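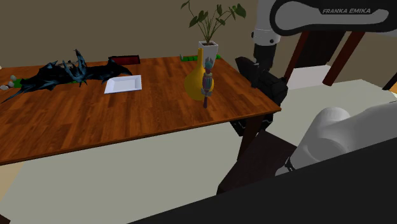
Clearing out the back room

2023-07-17

We move to Closberg in August, and the new place has one closet. The house we are in now has a back room that has been filling up for 14 years. I started on it last week and I am a little over half done.

My plan was to do one shelf a day. That lasted two days. A shelf is a bad unit, as it happens, because one of mine held paint cans and took five minutes, and the next one held letters and took until dark. Now I set a kitchen timer for an hour and stop when it rings, wherever I am.

I have 3 piles: going with us, going to someone else, and going to the dump. The middle one is the hard one. Cyprian Duda took the extension ladder and both sawhorses, which was a big help. Ibsa Teshome wants the canning jars but not the lids. The thrift store on Tekleab Street will take dishes and lamps but no bedding, and they close at noon, so call first.

Paper was worse than I expected. I had kept every utility bill from the first house. I kept tax papers, the title to the car, and anything with a signature on it, and the rest went through the shredder. The shredder is a Plalico and it gets hot after ten minutes or so, then shuts itself off until it cools down. I sorted photos while I waited.

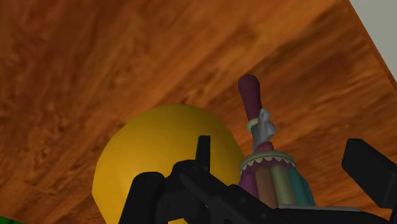
A yellow ball on a wooden tabletop.

The other thing I would tell anyone doing this is to measure the new place first. I spent an evening wrapping the parts of a bookcase that is five inches too tall for the only wall it could go on – I found that out when I finally wrote to the landlord and asked for the ceiling height. It is going to my sister instead. She has not agreed to this yet.

Boxes: the liquor store gives them away in the morning, and they are the right size for books. Anything bigger and you can't lift it. I write the room on two sides and the top, in marker, and I keep a list in a notebook so I don't have to open six boxes to find the can opener. The truck is booked through Fekham and they want everything taped shut, top and bottom.

Still to do are the tool bench, the coats, and the shelf over the door that I can't reach now that Cyprian has the ladder. I will ask to borrow it back.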